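Strachan Local History Collection
Progress report to the Uller Fund, second period
Date: 2022-04-11
Prepared by: Keir Buchanan, project coordinator

Where we are

The grant pays for the sorting, listing and rehousing of the Strachan papers, and for a printed guide that people can use at the Gadavbridge library counter. This report covers the work since our first one. The listing is ahead of where we said it would be, the rehousing is a bit behind, and the guide is in rough draft. We are not asking for any change to the total.

Listing

We have now listed 3502 items. Most are letters, rate notices, receipts and minutes from the old district council, with a smaller run of family papers that came in the same load. Each item gets a number, a date where there is one, a line on what it is, and a note on its condition. Undated letters have been the slow part. We stopped trying to date every one from the handwriting and now put them in a decade if the contents allow it, and leave the date blank if they don't.

The council minutes are finished. They run with two gaps, both in the wartime years, and we have asked the neighbouring council whether copies were ever sent across. They have said they will look. The rate notices are finished too, apart from a bundle that had stuck together and has gone to one side until we get advice on it.

The family papers are a little over half done. These are the ones people ask for most, so we have moved them up the order of work. 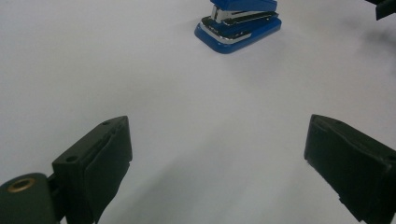
We changed one thing in the listing method partway through. At the start, each person kept their own sheet and the sheets were joined at the end of the week. This led to double numbers, 29 of them in all, and every one had to be traced back to the item and fixed. Everyone now works in the one sheet and numbers are given out in blocks before a session. There have been no double numbers under the new system.

Rehousing

Of the 392 folders in the plan, 110 have been done. A folder counts as done when the papers are flat, the old metal is out, the pages are in order and the label matches the list. We had hoped to be further along. The first delivery of folders from Ivero was the wrong size for the council papers, which are on foolscap, and the swap took several weeks. The right ones are here now and stored on the lower shelves.

The other cause of delay is rust. Many of the older bundles were pinned or clipped at the corner, and where the metal has gone brown it has often eaten into the top sheet. Taking it off safely is slow work and can't be rushed by putting more people on it. We now do the rusted bundles in the morning, when the light by the windows is best, and leave the plain refoldering for the afternoon.

Shelving is sorted. The library has given us one more bay in the back store, which takes everything in the plan with a small amount of room over. The store is dry and stays at an even temperature, and we check it weekly.

The printed guide

The draft guide has a short history of the district, a page on how the papers came to Gadavbridge, a summary of each series, and a section on how to order something up. We have kept the language plain. Early readers told us that the word "series" meant nothing to them, so the guide now says "group" and explains it once.

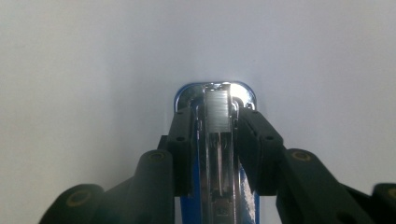 The history section was too long in the first version and has been cut by half. What came out was mostly about the flour mill, which has very few papers in the collection and is well covered elsewhere. The part on the flood stays, as nearly a third of the letters from that decade mention it in one way or another. We have also added a rough map of the old ward boundaries, redrawn by hand from a council plan that was too faded to copy. The ward names changed twice, and without the map a reader looking for a particular street would have trouble knowing which group to ask for.

Two people from outside the project are reading the draft for errors. Their comments are due before the end of the month.
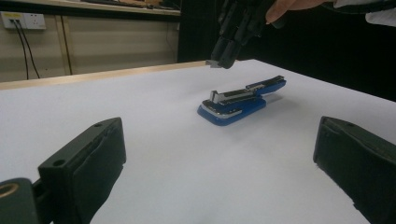
Printing costs have come in higher than the quote we sent with the application, mainly for paper. We looked at a smaller run of the bound version and decided against it. What we propose is to keep the bound run as planned for libraries and schools, and to make the counter copies ourselves on the office printer as a folded booklet. A small desk stapler is all the equipment these need, and the pages can be replaced when the list changes. It also means corrections won't have to wait for a reprint. The saving covers the rise in the cost of the bound run, with a little left for postage.

Money

Spending is within the budget overall. Folders and boxes are slightly over because of freight on the exchange, and we are in discussion with Ivero about a credit. Wages are on budget. Travel is under, as two of the planned visits were done by phone. We would like to move the unspent travel money into materials and ask for your agreement to that. A full statement is attached as a separate sheet.

Problems and risks

The stuck bundle of rate notices may need paid treatment. We don't have a price yet. If it is more than the materials line can carry, we will list the bundle as a single item and leave it closed.

A few of the family letters name people who may still be living and deal with private matters. We have set these aside and will talk to the family before they go into the open list - so far they have been easy to deal with and we don't expect trouble.

Next period

By the end of May we plan to finish listing the family papers and have the guide text settled. Rehousing will go on past that, with the rest of the council folders first and the family papers after them. The open list will go on the library's public computer once the private letters have been dealt with. We will send the final guide text to you before it goes to print.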